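Print this page
E-mail this page

PRESS RELEASE
April 16, 2021

Gradeck publishes revised household sorting guide for Rosto district

Gradeck, the waste collection contractor for the Rosto district, has published a revised sorting guide for domestic customers. The guide replaces the edition issued with the present collection contract and applies to all kerbside rounds and to the drop-off site at Adov. Printed copies are being delivered with the next set of collection calendars.

The revision follows a sampling exercise carried out in March. Mixed waste from 597 households was collected separately, weighed and sorted by hand into its main materials. Paper and card, drinks cans and rigid plastic tubs made up the largest share of material that could have gone into the recycling stream. Most of it had been put into small bins in bedrooms and living rooms and then emptied into the mixed waste sack with everything else.

The earlier guide dealt mainly with kitchen waste. The new one is arranged by room and gives separate instructions for bins kept outside the kitchen. Paper is to be kept apart from food waste. Drinks cans may be crushed but must be empty. Printed boxes should be flattened before collection, and any plastic window or lining removed. Round tubs and canisters are to be emptied and wiped, with lids of a different material taken off. Pens and markers are not accepted in any recycling container and should be placed in mixed waste.
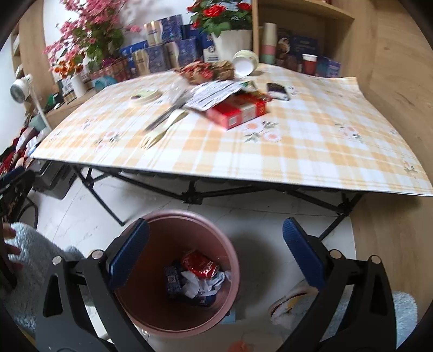
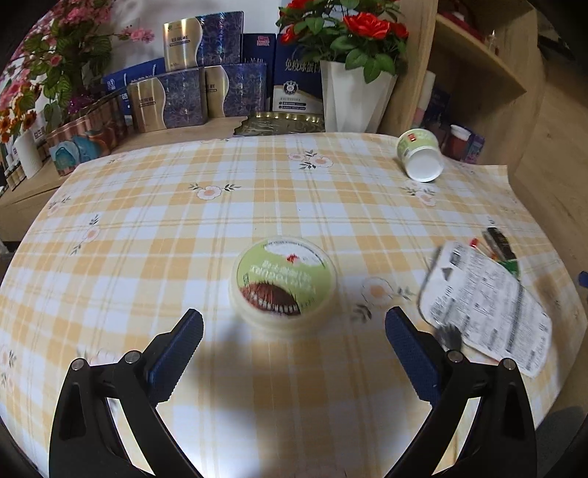
Palamarchuk, which runs the sorting line at Adov under contract, said it had asked for the instruction on lids to be made clearer, as tubs that arrive closed cannot be checked for contents at line speed and are taken off as rejects. It added that the former wording, "remove where practical", had been read by many households as optional, and that it would have preferred the change to be made a year earlier.

Under the revised terms, recycling sacks found to contain food or liquids will be left at the kerb with a tag stating the reason. After 3 tagged collections at the same address, Gradeck will write to the account holder. No charge will be made for tagged sacks during the present contract year.

Small recycling caddies intended for use outside the kitchen will be supplied on request. A first batch of 625 is held at the Adov site and will be issued one per household. Over 2,000 further caddies are on order. Customers in flats with shared bin stores should apply through the managing agent.

Collection days and sack colours are unchanged. The guide may be obtained from the Adov site office during opening hours or by writing to Gradeck customer services, Rosto.

Ends

Print this page
E-mail this page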